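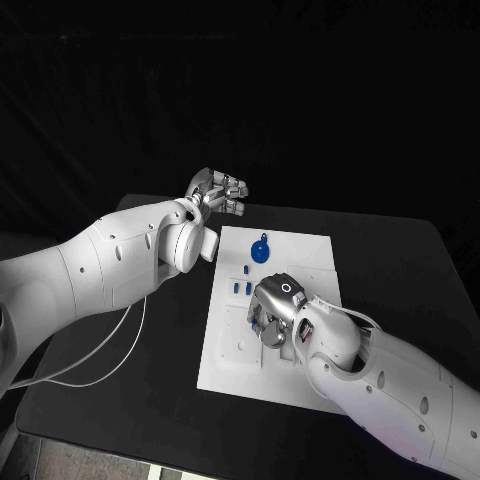
Johanna Frei says I should stop reading the lists and sleep while I can. She wrote it to me this morning, in capital letters, after I sent her my third question before breakfast. She says that a baby needs milk, a dry diaper and a person, and that all other things can be bought later by the husband. I answered that my husband would come home from the store with a garden chair. She sent back only a laughing face.

22 August 2024

Week thirty-six begins. I wanted to write in this diary every evening, and I see that the last entry is from the time when I could still tie my shoes. So now I will be short, but I will be regular.

The visit at the clinic in Adeleke was in the morning. The midwife put her hands on my belly and found the head very quickly. It is down, where it should be. She let me feel it also, and I must say that I did not feel a head, I felt something hard and I nodded politely. My blood pressure is good. She asked if the swelling in my feet is worse in the evening and I said yes, and she wrote it down. I should call them if my face or hands swell too, or if I get a strong headache that does not go away. I wrote this on the paper on the refrigerator, under the number of the ward.

Then she asked about the birth plan. I have one, but it is two pages long, and I was ashamed to take it out of my bag. She read everything. She said it was clear and that she liked the part about the light, and then she asked me which two things on it are the most important. I had to think for a long time. I said that I want them to explain to me what they do before they do it, with simple words, because when I am afraid my English goes away. And that the baby comes on my chest right away if everything is well. She marked these with a yellow pen. The rest, she said, we keep, but the night nurse will read the yellow.

I thought about this in the bus the whole way home. In my own language I never need to plan for losing my words. My mother gave birth to me in a town where the nurse was her cousin. I don't want that either, if I imagine it well.

In the afternoon we put together the crib from Tutden. We bought it used from a family in Okeck, and it came without instructions, with the screws in a sock. It took until dinner. One side was on backward and we had to take it apart again, and we were both a little angry in the quiet way, when each person is too friendly. Now it stands by the window. I pushed it and pulled it and it does not move. The mattress is new, that we did not want used. I put the sheet on, took it off to wash it, and then washed all the small clothes also, although I had washed them already in July and they had done nothing since then but lie in a drawer.

The question of the carrier is still open. Johanna has a Puststead which she will lend me, and she says her second son lived in it until he was walking. I tried it on in front of the mirror with a bag of rice, but with the belly in front there is no place for the rice. I will try again when the belly is gone. The straps are complicated. She promised to come over and show me, and to bring soup.

My sister called in the evening. She wants to come in December and stay for 6 weeks. I was so happy that I cried, and then after the call I was worried where she will sleep, and then I cried about this too. My husband said we can put the desk in the bedroom. He measured it and it fits if the door opens only a little.

Names: we have still two. I will not write them here. I say one of them in the morning and the other one in the evening, to hear which one gets tired first. Today I liked the evening one better, but it was a long day.

The baby has the hiccups now. I can see my shirt jump. I have put the pillow between my knees like the midwife showed me, and the other pillow behind my back, and my husband has a very small piece of the bed left. Tomorrow I must call about the car seat, somebody at the fire station checks if it is put in correctly, but one needs an appointment. Also buy: the big pads, lip balm, the thick socks. And return the library book, it is late.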